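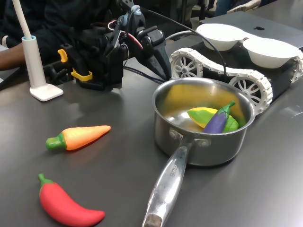
Squash and eggplant in the saucepan, carrot and chili pepper on the table.

Home Programs Lending Reports Contact

Plarneser Play Kitchen Kits
Progress report to the Quinlan Fund, September 2023
Prepared by Jolene Tapsell

What the grant was for

The Fund gave us $900 to put together play kitchen kits that families can borrow from our two lending rooms, Joltotow and Dosden. The application made three claims. Children would play longer with real cookware than with plastic cookware. Parents would use the pretend food to talk about real food. The kits would hold up to being borrowed over and over. I didn't write the application, and I had doubts about all three when I inherited it. I still have doubts about two of them.

What we bought

The money went on stainless steel pans, plain white bowls, toy fruits and vegetables, storage tubs and a label maker. The label maker was not in the original budget and I'd defend it before anything else on the list. We spent nothing on printed activity cards. The application promised them, and Hemi Fairweather drafted a set, but when we tried the draft on a few parents they set the cards aside and got on with it. I would like to drop the cards and put that part of the money toward replacement food.

A full kit has a saucepan, a frying pan, two bowls and a mixed bag of produce. The bag is supposed to include an eggplant, a squash, a carrot, a chili pepper and a banana, along with whatever else we could get at the same size. Size turned out to matter more than realism. An earlier bag we looked at had a tomato larger than its cabbage, and the pieces that fit nowhere ended up under furniture.

Are real pans worth it?

The application says yes with a lot of confidence. My answer is maybe.

Steel pans look better and they feel like something from a grown-up kitchen. They also cost more, they're heavy for a two-year-old, and they're loud. Dosden shares a wall with the quiet reading room, and the complaints from that side have been steady. Hemi thinks the noise is half the appeal and he may well be right, but he doesn't answer the phone at Dosden.

Long handles are the other problem. On a full-size table a handle can point wherever it likes. On the low tables at Joltotow it sticks out at face height for a small child walking past. We now ask staff to turn handles inward when they set up, and we should have thought of that before ordering. If we buy again I would look for short double handles on at least one pan per kit.

As for wear, the saucepan handle in the first picture has a dull, darker finish at its tip, and the marking along the middle is partly readable, "CHEF" being the part I can make out. None of that affects play. I mention it because the application described the cookware as something that would "stay like new," and I don't think we should repeat that line to anyone.

Do children play longer?

We can't say. The method in the application was for staff to note start and finish times during open sessions. I went through the notes and threw most of them out. Some had a start time and no finish. Others recorded when the kit was put on the table, which tells us nothing about when a child picked anything up. What's left is too thin to compare with the old plastic set, and I would rather report no result than a flattering one.

Staff impressions are positive, for what that's worth. The same staff were positive about the water wall.

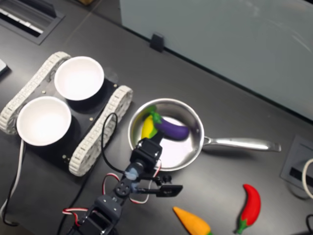 Eggplant and banana in the frying pan.

Do families talk about food?

This is the claim I've softened on. The mixed bag gives people something to disagree about, and disagreement gets them talking. The banana is the best example. Hemi wanted it left out because the kit was sold to the Fund as a vegetable project, and he wrote a fairly stern note on the subject. I left it in. At Joltotow a mother and grandmother spent a good while arguing over whether you could fry a banana with eggplant, with a four-year-old as judge. (The ruling was that you could, with sauce.) It was one conversation and I'm not going to build a case on it, but it is closer to what the application described than anything the cards produced.

The eggplant gets picked up first more often than the other pieces, according to both rooms. I suspect it's the purple. Neither room thinks it has led to anyone eating eggplant at home, and we have no way of checking. Please don't let anybody quote us on healthy eating outcomes.

Borrowing and returns

So far 20 families have taken a kit home. That is below what was forecast, though the forecast assumed we'd open lending in January and we didn't. The tubs arrived late, and then the lids didn't match.

Kits mostly come back complete. Chili peppers go missing more than anything else, being small and curved and easy to lose down the side of a couch. Pans always come back. Bowls come back too, sometimes with real cereal stuck to them, so the checklist now has a line for washing.

Checking a returned kit takes longer than we allowed for. The label on each tub lists the contents by name, and staff lay everything out on a table before it goes back in. It's dull work and it gets skipped when the room is busy. I have asked both rooms to hold unchecked tubs on a separate shelf so that a short kit isn't handed to the next family. Joltotow is doing this. Dosden says it is.

What we would change

- Drop the activity cards for good.
- Buy spare peppers and carrots before buying any more pans.
- Try one kit with a lighter pan at Dosden and see whether the complaints ease off.
- Replace the timing notes with something simpler, or stop claiming we measure play time.
- Keep the banana.

Request to the Fund

We aren't asking for more money at this stage. We ask that the unspent card budget be moved to replacement pieces, and that the play time target be removed from our agreement. If the Fund prefers to keep the target, we'd need a better way of recording it and someone with the hours to do it, and I don't have that person now.

Hemi disagrees with parts of this report, mainly the section on noise. His comments are attached separately and I haven't edited them.

Jolene Tapsell
Plarneser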